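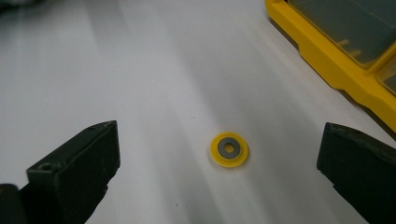

Community > Holtby > News

Repair room gets new drawers for its small parts

November 2019

The Holtby repair room has started moving its washers, screws and other small hardware out of jam jars and into drawer organizers. The work should be finished in December, when the room reopens on its normal hours.

The room, on the ground floor of the old Arthur building, lends out hand tools and bench space to anyone with a Holtby address. It has also kept a stock of loose hardware for as long as it has been open, most of it left over from house clearances and closed workshops. Until this fall the stock sat in 196 glass jars on two shelves over the sink. The labels had faded and several jars held more than one size.

A grant of $400 from the Naris neighborhood fund paid for the new storage. The organizers are the kind with clear plastic drawers, so users can check what is inside before they pull one open. Each drawer will hold one size only.

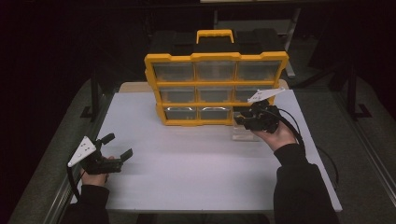

One of the yellow-framed organizers, with nine drawers and a carrying handle on top.

Sorting is being done by hand on a white table. Washers go first, then nuts, then screws. The first box of washers came to 1203 pieces when it was counted for the stock list, and there are two more boxes after it. Anything rusted or bent goes in the scrap bucket.

The drawers come all the way out, so a user can carry one over to the bench and take what is needed there. The room asks that each drawer go back in the slot it came from - the stock list goes by slot, starting with the top row. 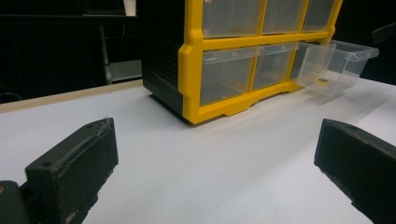 Labels will go on last. They are being printed with the size in both inches and millimeters, after a run of complaints last winter about metric bolts handed out with the wrong nuts. The stock list itself is kept in Notitz, the same program the room uses for tool loans, and a paper copy will hang by the door.

Hardware will stay free for repairs done in the room. People who want to take parts home may have up to ten pieces per visit. Larger amounts can be requested at the desk, and the room says it has at least 1000 wood screws it would be glad to part with.

The room is not taking donations of loose hardware until the sorting is done. Donations of tools are still welcome during the reduced hours, which are posted on the front door.

3 comments

benchdog
Good to hear. I spent half an hour in those jars in the spring looking for one M6 washer and went home with a 1/4 inch that sort of fit.

Maple St. reader
Will the jars be given away? I could use a couple dozen for canning lids and buttons.

tully_b
Please put the picture hooks in there too. They were always in the jar at the very back - I had to stand on a chair to get at them.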